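Skostuseck Adds Bakery Items to Small-Batch Reheating Guide

Sep 9, 2024

Skostuseck has published a revised reheating guide for small kitchens, with a new section on baked goods. The guide is used at the company's Starkholm site, where a shared kitchen serves day-old bread and rings on weekday mornings. The earlier edition covered only soups and cooked grains.

The new section deals with mixed trays, meaning bread slices and whole items heated together on one flat metal sheet. Testing at Starkholm ran to 200 trays. Slices were laid out in a single layer on some trays and overlapped on others, and the two layouts are now listed separately. Overlapped slices are given 3 extra minutes in the oven. Whole rings go to one side of the tray, with a clear gap between them and the nearest slice.

Oven settings have been left alone. Trays that are held after heating should stay at 70 degrees Celsius and should not be stacked. Dark trays are treated as their own group in the timing table - the guide asks kitchens to start checking them earlier than light ones. Light scratches on the base are not a reason to retire a tray, but a bent rim is, as the tray will no longer sit level on the rack.

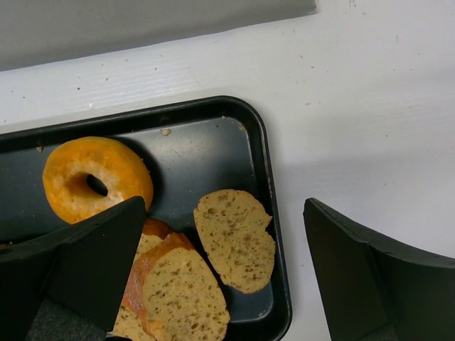
Bread slices and a ring-shaped item on a dark metal baking tray.

The timing tables were laid out by Sandhu, which also handled the first edition. Roughly 1000 printed copies will go to kitchens that already hold the earlier version, and the pages are punched to fit the same binder. Kitchens using the Dana rack system should read the spacing notes on the back page before loading a full rack. A supplement on filled pastries is planned for November.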